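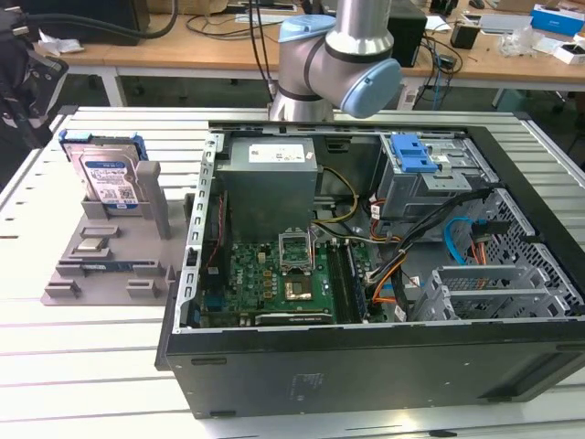 The Second-Best Computer in Wanent

Salamatu Briggs inherited the computer from her uncle Obadia, along with a debt to the milkman and a pair of shoes that fitted neither of them. The will was quite clear. "To my niece, the machine, and everything on it." It said nothing about how to switch the thing on, and as far as anyone could remember it hadn't been switched on since the December he took up bowls.

She carried it to Uchenna Uzor's shop in a pushchair. Uchenna mended computers at the back and sold greetings cards at the front, and he had long ago stopped saying which of the two paid the rent.

"On its side," he said, pointing at the bench. "They like to lie down."

He had the panel off before she'd found somewhere to sit. Salamatu had expected something grander. There was a green board, a grey box with a label on it, and a great many wires in yellow and black and orange, going about their business like people leaving a wedding.

"What's that square place in the middle?"

"That's where the processor goes."

"And where is the processor?"

Uchenna looked at the empty socket, with its metal bracket sticking up, for rather longer than it needed.

"Did your uncle have enemies?" he asked.

He'd had a brother-in-law, which in Wanent was considered sufficient. Ekene Tijani had run Wikport, a firm that did something with invoices, and had fallen out with Uncle Obadia over 2000 pounds and a holiday in Bragança that only one of them had enjoyed. The family had never settled which one.

"He could have taken it," said Salamatu. "He came for the hedge trimmer."

"It's a funny thing to take. It's like stealing the yolk."

Uchenna lifted out the hard disk, blue bracket and all, and stood it up on its edge beside the case. It had a blue label and looked quite pleased to be out. The disk was what mattered, he told her. The rest was furniture. He could read it on another machine by teatime, and it would be 30 pounds, or 70 if she wanted him to be discreet.

"What would you be discreet about?"

"I don't know yet. That's why it's more."

She paid the 30 and bought a card with a heron on it, so as not to seem mean.

In the café across the road she allowed herself to think about it. Uncle Obadia had always hinted. He'd hinted at shares, at a novel, at a woman called Damilola Idahosa who had once been a very good dancer. He used to tap the side of the computer with his pipe and say, "It's all in there, Sal," and then ask whether anybody was going to finish the potatoes.

At four o'clock she went back. Uchenna had put on his reading glasses and turned the screen a little away from the cards.

"There are 223 files," he said. "Every one of them is a letter."

"To Damilola?"

"To the council. About the bins."

Salamatu pulled up the stool. She read the first one standing over it, then sat down for the second. They were very good letters. By the ninth he'd started calling the man in charge Broto, and by the twelfth Broto had apparently begun to write back.

"I can print them," said Uchenna, "but you'll want to buy a bigger card."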